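Drokard open day recordings: README

Last updated: 2026-07-17
April, by Nusrat Gazi

This folder holds the recordings from the open day at the Drokard workshop. Visitors were invited to pick up a pair of hand-held grippers and stamp a sheet of paper with them. Eleni Živković ran the table and Gil-soo Sun looked after the recording machine.

What is in the folder

There are 100 recordings, split between three subfolders:

trista/ - runs by workshop staff, done before the doors opened
visitors/ - runs by members of the public
misc/ - practice runs and anything started by mistake

Each recording has its own notes file in plain text. The notes give the session name, the subfolder and a comment from whoever was at the table. Some comments are only a word or two. Please don't correct the spelling in them, as the index script matches on the text.

The task

The person holds one gripper in each hand. They press the stamp on the ink, bring it over to the paper and press down. Two attempts were allowed per visitor, and both were kept. A smudged mark still counts as a finished run. A run where the stamp was dropped is marked "drop" in the notes.
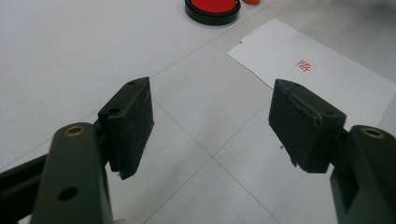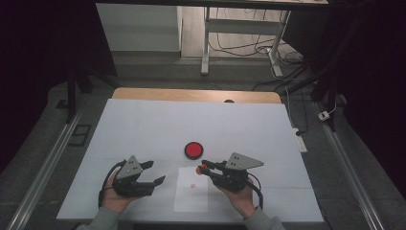 Gripper and paper, then both hands at the table. Photos: Ese Briggs, Drokard.

Known problems

Two visitor recordings have no sound. The sound isn't needed for training, so they have been left in.

Clocks on the left and right grippers were set by hand in the morning and drifted apart by lunch. Use the sync column in index.csv and ignore the file times.

Visitors often stopped to ask a question halfway through. Those pauses have not been trimmed. Parveen Siriwardena has a script that finds the longer ones, kept in the Flurnska repository under tools. It misses pauses where the hands keep moving.

The folder called myklebust in the older copy was an early name for misc. If you have both, delete the older one.

Use

Staff and partner groups may use the recordings for training and for talks. Visitors signed a form on the way in, and the forms are kept at the front desk. Ask Nusrat before passing the recordings to anyone outside the group.

This site uses cookies to remember your settings. Accept / Manage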